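Court weighs storage offence in case of locked ute

A magistrate has reserved her decision in a case that could clarify what counts as secure storage when a licensed firearm owner leaves a rifle in a parked vehicle.

Cengiz Bilgin, a licensed sporting shooter, has pleaded not guilty to one count of failing to store a firearm safely. The charge was laid after police found a bolt-action rifle in a steel box bolted to the tray of his ute, outside a motel in Stalmont, last December.

The court heard the box was locked and the bolt had been removed. Ammunition was kept separately in the cab. Police say the vehicle was left unattended overnight and that the law required the rifle to be taken inside or placed in an approved safe.
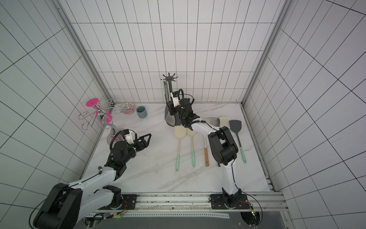 Two robot arms at a white marble-patterned work surface.

Adhiambo Wanyama, appearing for Mr Bilgin, told the court her client was travelling between his home in Bonda and a competition at the Ekano range, a trip of 850 kilometres. She said the regulations allow a traveller to take "reasonable precautions" while a firearm is being conveyed, and that an overnight stop is part of the journey.

"A locked steel box fixed to the vehicle is what most people in the sport would use," she said.
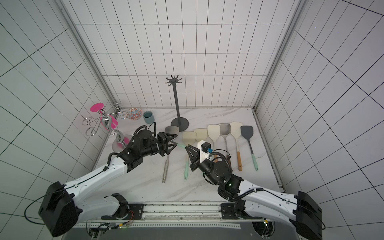

The arms reach over the countertop inside the tiled enclosure.

The prosecutor argued that the journey was broken once Mr Bilgin checked in to his room. From that point, he said, the ordinary storage rules applied – and those rules require a safe inside a building.

A conviction carries a fine of up to $1000 and can lead to a licence being suspended. Mr Bilgin has held his for eight years and has no prior offences. 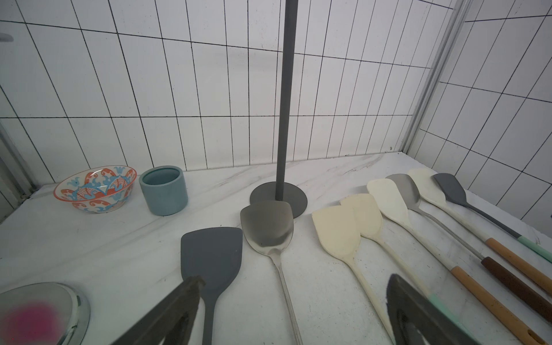 Ms Wanyama asked the court to dismiss the charge or, failing that, to record no conviction. She said a suspension would also affect his job, as he carries out feral pig control on contract for several landholders.

The magistrate noted that the regulations do not define when a journey begins or ends, and asked both sides for written submissions on that point within seven days. 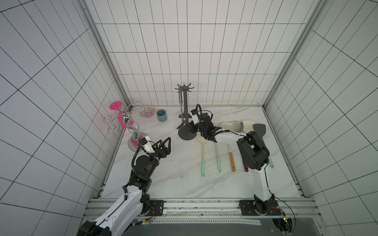
Police are holding the rifle until the matter is decided. Mr Bilgin's licence remains in force in the meantime, on the condition that he does not transport firearms overnight.

A date for the decision has not been set.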